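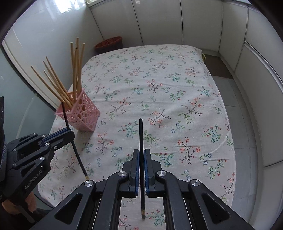

Two grippers, one dark chopstick in each, pink holder to the left.

Rillus-practice list
Re: [rillus-practice] Draft 2 of the hand-held gripper rules, section 6
From: Faizal Liew
Date: 19/07/2023

Hi all,

Great to see section 6 moving again! I read the whole draft last night with a pen in my hand and I like it a lot, especially the part on naming tasks. My comments are on the object handling rules, and I've left the Omerović note in below so you can see what I'm answering.

> From: Omerović lab
> To: rillus-practice
>
> We think 6.2 is too strict. It asks the operator to hold
> each object "in a stable grasp, centered between the pads"
> before moving on. With thin objects our operators waste time
> fussing over the center, and the motion comes out stiff.
> Could we drop "centered" and keep "stable"?
>
> Also, does the draft want one object set per session, or may
> people mix? Lirkero mixes, Hitow doesn't, and we would like
> to be able to compare.

On the first point: yes, please, drop it. Thin sticks are exactly where "centered" goes wrong. Our people at Lirkero started chasing the middle of the pad and you could see it in the recordings, a little hunting wiggle before every lift. I would write "held between both pads, with no visible slip" and leave it there. A reviewer can check that from the video without guessing what the operator meant.

I'd also like a line about two-handed work. If both grippers are holding something, the log should say what is in each one, left and right, every time. We went back through 67 of our older episodes and the notes on a bunch of them just said "stick." Which stick? Which hand? It took one of us most of an afternoon to sort out, and a single extra field would have saved it. 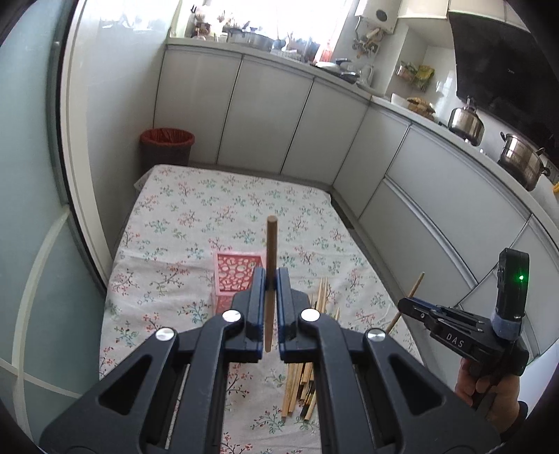 On mixing, I'm all for it, as long as the object list is written down before recording starts. Round dowels, chopsticks and thin sticks ask for different things from the same pair of pads, and I'd much prefer to have them together in a session than spread over separate days with different light. What I'd want in the rule is that anything added partway through gets its own line in the list. Same for the background: real kitchens and real clutter are welcome, I'd hate for us to write a standard that only works on a bare bench. Just ask whoever lives or works there what may be in view, and get the yes in writing.

Smaller things:

6.4 says "check the pads." Check them for what? I suggest wear, dirt and loose edges, at the start of each session and again after a break.

6.5 limits a batch to 500 episodes. Fine with me, but please say whether failed attempts count. We keep ours and label them, and they're some of the most useful material we have!

6.7 uses "jaw" and "finger" for the same part. Pick one, I don't mind which.

If the Omerović folks want to try the new 6.2 wording on their own thin objects, I'd love to read the notes, rough is fine. Hitow too. It would be wonderful to have all that in hand before the October call, and I'm happy to merge the edits into draft 3 myself.

Cheers,
Faizal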